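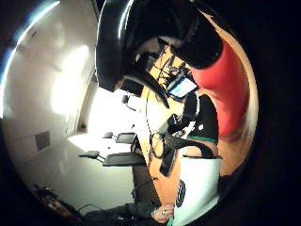 1/ Spent Monday sorting out the cables in the office at Solelham. Posting the steps in case someone else has a desk like ours. Long thread, mostly boring.

2/ Background: we moved in from the Hidbridge building in June and everything that plugged into anything went into one box. Chargers, video leads, power bricks, the lot. People have been fishing in that box ever since.

3/ You need a big clear table, a cloth, a pen, a pad of paper and some ties. I bought a pack of 100 hook-and-loop ties from Bolger. You could use string.

4/ Step one. Unplug only what you can trace with your hand from end to end. If you lose it under the desk, leave it plugged in and start again from the other end.

5/ I got this wrong on the first try and shut off the screen Tipene Waaka was working at. He had saved his file. Ask people first.

6/ Step two. Everything loose goes on the wooden table. It looks worse than it did in the box. Thin black cables all look the same and they loop through each other the minute you put them down.

7/ Don't pull. Find a connector, lift it, and work it back out through the loops. The small connectors catch on everything, so get those free before the long runs.

8/ If there's a device in the middle of it with the screen lit, leave it where it is and work outward. I cleared the side nearest me and then went around.

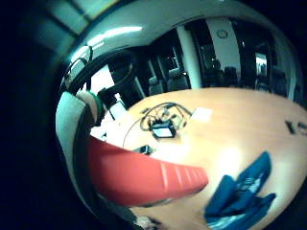

9/ Step three. Label as you go. One square of paper per cable, folded over and taped. Write what it's for, then the length. "Monitor, long" is enough. I tried writing full part numbers and gave up after four.

10/ Small parts get their own spot on the table. Clips, adapters, anything you can't name. I keep a lid off a jar for these now - they used to go in my pocket and then through the wash.

11/ Step four. Wipe each cable down with the cloth before you coil it. Ours had a sticky patch where old tape had been. Plain water on a corner of the cloth took most of it off. Unplugged cables only, obviously, and let them dry.

12/ Coil loosely, as wide as your hand. Tie goes on at the plug end. If it fights you, turn the coil over and go the other way. A cable that has been wound one direction for years wants to stay like that.

13/ Step five is the one I put off. Anything without a home goes in a bag marked with the month. If it hasn't been asked for by the end of the year it goes to recycling.

14/ Took me 79 minutes, not counting the tea. The old box is now a Stomden drawer unit, one drawer for power, one for video, one for everything else. The third drawer is already too full.

15/ Someone asked about cable trays under the desk. Haven't done it. The desks get moved too often and I'd be unscrewing them every few weeks. If you have one that clamps on and holds up, send me the name.

16/ Still looking for the short video lead with the bent end. If you were in the office last week and borrowed it, top drawer please.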